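Hi, I'm Thérèse Hawthorne, and I run the teaching floor at Laleo. I need people who can show a robot how to do a boring job really, really well. You don't need an engineering degree and you don't need to have touched a robot before. Most of our best operators came from packing lines, kitchens, sewing shops and (in one case) a dental office.

Right now we're hiring for the Potex project, which is all cables and cardboard boxes.
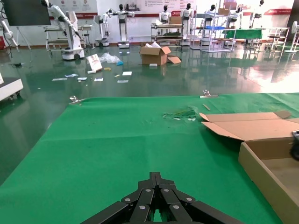
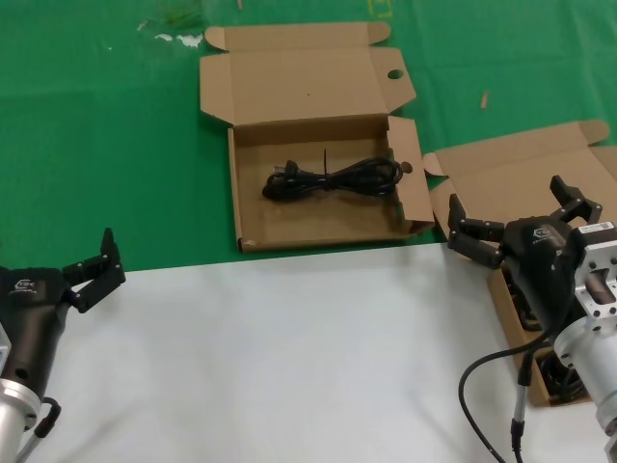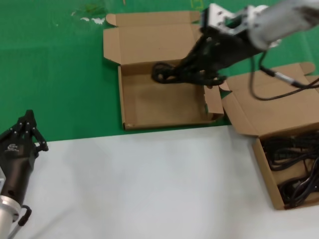 So what would you be doing all day? You stand at a station with a pair of hand controllers, and the two robot arms copy your hands. You pick up a coil of power cable, you put it down in a box, you let go without dragging half of it back out again, and then you do it over. We record every run, and the robot learns from the good ones. That last part is why I care so much about who I hire — if you're jerky or impatient, the robot will be too.

The first week is slow and a little silly. Your brain wants to feel the cable and there's nothing to feel, so you have to learn to trust your eyes. Everybody squeezes too hard. Ashraful Sultana will be training you, and he's very calm about it. By the time you're on your own you should be able to do 200 clean runs in a shift, but I'd much rather have 129 tidy ones than a big pile I have to throw out!

You'll probably like it here if you can do the same small thing many times and still notice when run number whatever looked a bit off. Please tell us when it did. There's a button for marking a bad run and I want people who press it. Gamers often do well, so do knitters. You'll be on your feet a lot, and you need to be OK with keeping your arms up in front of you (we swap stations every hour so nobody's shoulders give out).

We have 9 spots. Shifts are five hours, mornings or afternoons, and you can pick up both if you want a longer day. Training is paid at the same rate as regular work. We supply the gloves and the decent floor mats, and you bring comfortable shoes.

The project runs through the end of October. After that a few people will move over to the Skesimeck work, which is folding and bagging, and I'd love to fill those seats from this group.

**How to apply**

Send me a few lines about something fiddly you've done with your hands, paid or not. A résumé is fine too, but I'll read the fiddly thing first. Then we'll invite you in for a tryout: an hour at a station with Ashraful, paid, with time for questions after. You can also drop a note at the Aitken Building front desk with my name on it.

Please get it to me by 7/11/23. If you've applied before and didn't hear back, try again — we had far fewer stations then.

Thérèse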